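Woretti Two-Arm Teaching Station

The Woretti station is for teams who want to teach a robot by showing. The operator moves two small leader arms by hand, and the two black arms on the table frame repeat each movement. No programming is necessary for recording a task.
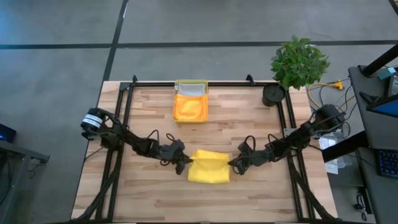 Soft items such as cloths need both grippers at the same time, so the left and right arms are always recorded together. A bad attempt can be deleted with the foot pedal - the next one starts after 3 seconds.

Reach of each arm: 335 mm
Leader arms: 2, included
Warranty: 3 years

Sold by Farnstead, Lulldale. Next delivery in November.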